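Evaluación de mobiliario: mesa de trabajo Kidby, tablero blanco

Centro de Recursos Stustunside
Área de Equipamiento y Espacios
Informe elaborado por Selamawit Gudeta

Valoración global: recomendada con reservas

El Centro de Recursos Stustunside incorporó en abril 10 mesas del modelo Kidby, fabricadas por Kołodziej y suministradas por el distribuidor Wollumel, con destino a las dos salas de trabajo de la planta baja. El presente informe recoge las conclusiones del periodo de prueba, que se prolongó durante 14 semanas, y se pone a disposición de otras entidades que estén valorando una adquisición semejante.

El precio por unidad fue de 249 euros, con impuestos incluidos y sin montaje. El transporte se facturó aparte. Las condiciones ofrecidas a otros compradores pueden ser distintas y se aconseja solicitar presupuesto por escrito antes de formalizar el pedido.

Recepción y montaje

Las mesas se entregaron desmontadas, cada una en un único bulto plano. El embalaje protegía correctamente las esquinas, si bien en una de las unidades la lámina interior se había desplazado y el tablero presentaba un roce leve en la cara inferior. El daño no afecta al uso y el Centro optó por no tramitar la devolución.

Las instrucciones consisten en una hoja con dibujos y sin apenas texto. El orden de los pasos se entiende bien hasta el cuarto, en el que hay que presentar el travesaño antes de apretar las patas. El dibujo no lo indica con claridad, y en las dos primeras mesas fue necesario aflojar los tornillos y volver a empezar. Una vez conocido este punto, el montaje resulta sencillo para dos personas. La llave incluida es suficiente, aunque corta; el personal de mantenimiento prefirió utilizar la propia.

Los niveladores de las patas merecen una mención favorable. El suelo de la sala norte tiene un desnivel apreciable junto a los ventanales y todas las mesas pudieron asentarse sin recurrir a calzos.

El tablero

El modelo se ofrece en varios acabados. El Centro eligió el blanco liso, sin veta ni dibujo, por petición expresa de los grupos que trabajan con piezas pequeñas y que venían utilizando mesas de tono oscuro. La diferencia en este aspecto es notable. Un tornillo, una arandela o un recorte de hilo se localizan de un vistazo, y la recogida al término de la jornada se ha abreviado de manera perceptible. Varios usuarios señalaron además que la sala parece más luminosa. 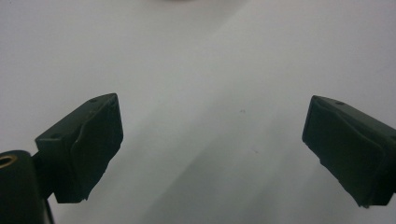
El mismo blanco tiene inconvenientes que conviene conocer antes de la compra. Las marcas de grafito y los restos de goma de borrar se hacen visibles de inmediato, y los cercos de taza exigen una limpieza diaria que en las mesas anteriores podía espaciarse. En las horas centrales, con las persianas levantadas, el reflejo llega a ser molesto para quien permanece sentado frente a la ventana. En la sala norte se resolvió girando la fila completa; en la sala sur, de planta más estrecha, esa disposición no es posible y se trabaja con las persianas a media altura.

En lo relativo a la resistencia, el resultado es satisfactorio con una excepción. El tablero ha soportado el arrastre habitual de cajas de herramienta, soportes y pequeños aparatos de sobremesa sin que se aprecien surcos. No ha ocurrido lo mismo con el canto. En tres de las mesas, el remate del lado largo ha empezado a levantarse junto a una de las esquinas, en el punto donde los usuarios apoyan el antebrazo. Wollumel envió tiras de repuesto sin cargo a los pocos días de recibir la reclamación, pero la reparación corrió por cuenta del Centro.

Limpieza

El fabricante recomienda un paño húmedo con jabón neutro y desaconseja los productos abrasivos. Con ese procedimiento se eliminan el polvo, el grafito y la mayor parte de las manchas de café. La tinta de rotulador permanente no desaparece por completo. Se ensayó alcohol en una zona poco visible de una de las mesas y quedó una sombra grisácea que persiste al cierre de este informe. Desde entonces se facilitan protectores a los talleres en los que se emplean rotuladores, adhesivos o pinturas.

Estabilidad y ergonomía

Con las patas bien apretadas, la mesa no oscila al escribir ni al manipular objetos ligeros. Al serrar o limar sí se percibe un balanceo lateral, más acusado cuando el trabajo se realiza en un extremo. La Kidby es una mesa de uso general y no debe adquirirse como banco de taller. Un par de los grupos consultados esperaba que cumpliera ambas funciones, y sus valoraciones fueron en consecuencia las más bajas.

La altura es fija. Resulta adecuada para trabajar sentado con las sillas de que dispone el Centro, y baja para quien prefiere hacerlo de pie. El travesaño posterior deja espacio suficiente para las piernas y permite el acceso en silla de ruedas por el lado frontal, extremo que se comprobó con dos usuarios habituales. No se dispone de pasacables ni de bandeja inferior. Kołodziej comercializa una bandeja como accesorio, que no ha sido objeto de prueba.

Opinión de los usuarios

Durante el periodo de prueba se recogieron 575 hojas de valoración en los buzones de ambas salas. Los comentarios favorables se concentran en la claridad del tablero, la amplitud de la zona útil y la facilidad para juntar dos mesas sin que quede un escalón entre ellas. Los desfavorables se refieren sobre todo al reflejo, al canto y a la ausencia de un lugar donde colgar el bolso. Esta última petición se repite con una frecuencia que el Área no había previsto, y se han instalado percheros de pared en la sala sur.

Algunas personas solicitaron la recuperación de las mesas antiguas. Cuatro de ellas se conservan en el almacén y pueden pedirse en recepción para actividades concretas.

Servicio posterior a la venta

La relación con Wollumel ha sido correcta. Las consultas por correo electrónico se contestaron en plazo, y el envío de las tiras de canto se gestionó sin necesidad de aportar más documentación que el número de pedido. Se echa en falta un manual completo en español; el que se facilita en formato digital está traducido solo en parte, y el apartado dedicado a la garantía remite a una tabla que no figura en el documento.

Aspectos valorados

Montaje: aceptable
Calidad del tablero: buena
Calidad del canto: insuficiente
Estabilidad en tareas ligeras: buena
Estabilidad en tareas con esfuerzo: escasa
Limpieza: buena, salvo tinta permanente
Atención del distribuidor: buena
Relación entre calidad y precio: buena

Recomendación

El Área de Equipamiento y Espacios considera que la mesa Kidby con tablero blanco es adecuada para salas de estudio, clasificación de material, costura a mano, electrónica elemental y actividades similares. No se aconseja para trabajos con herramienta de corte o golpe, ni para espacios con luz directa que no cuenten con persianas o estores. Se sugiere revisar los cantos en el momento de la entrega y pedir tiras de repuesto junto con las mesas.

El Centro ampliará el pedido para la sala de la primera planta, en acabado blanco y con la bandeja inferior. Las entidades interesadas en ver las mesas en uso pueden concertar una visita en la recepción de Stustunside, en horario de mañana.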